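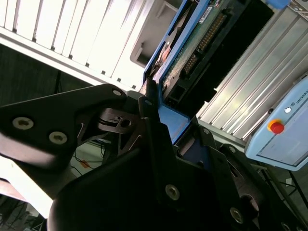

Colleneck open day: taking desktops apart with an arm

Posted 14 Oct 2024

I drove out to the Colleneck open day mostly for the disassembly cell. It is run by a small group under Caroline Obura, and the project is called Pikau. The aim is narrow: take retired office desktops, get the reusable parts out with a robot arm, and leave a person only the steps the arm can't do at a sensible speed.

The group has 70 machines in the queue, mixed models, mostly ex-office. Talha Butt gave the walkthrough and was good about answering questions that weren't on his slides.

Notes on the hardware. The gripper is a two-finger design with black plates and brackets held on by hex-socket screws. The camera rides at the wrist, so the view moves with the tool. I asked about calibration drift and was told they recheck it every 40 cycles. The fixed structure near the arm is aluminum extrusion. The emergency stop is the usual red button on a yellow ring, on a light blue box under the extrusion.

Board handling interested me more than I expected. A bare circuit board with a long pin header is a bad thing to grip, and a frame around it gives the fingers something better to work with. Talha said their first scheme gripped boards directly by the edge and was dropped in July. The current one is slower and he prefers it.

The tower work is harder. Cases are full of soft things. A rigid part has a pose you can estimate; a bundle of cables has whatever shape the last technician left it in. Power leads and a SATA cable can lie straight across the path to a drive bay, and a gripper that closes on the wrong thing will pull a connector at a bad angle.
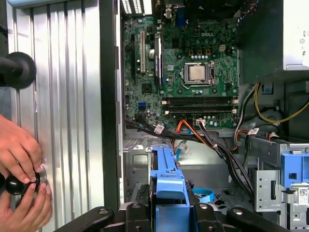 The colored plastic helps. Blue carriers and latches stand out well against gray sheet metal, and Latifa Bouzid, who wrote the perception side, said color does a lot of the early filtering before any geometry gets fitted. I asked what happens with an all-gray case. She said those go to the bottom of the queue.

People still do plenty by hand. Knobs and side panels are easy for fingers and awkward for a two-finger tool, and the group has no plan to automate them this year. I think that is the right call.

Questions I didn't get answered: force limits at the fingertips, and how a failed grasp gets logged. Nighat Shaikh offered to send the log format. I'll add it when I have it.

Parking at Colleneck is behind the building, 6 spaces, full when I got there.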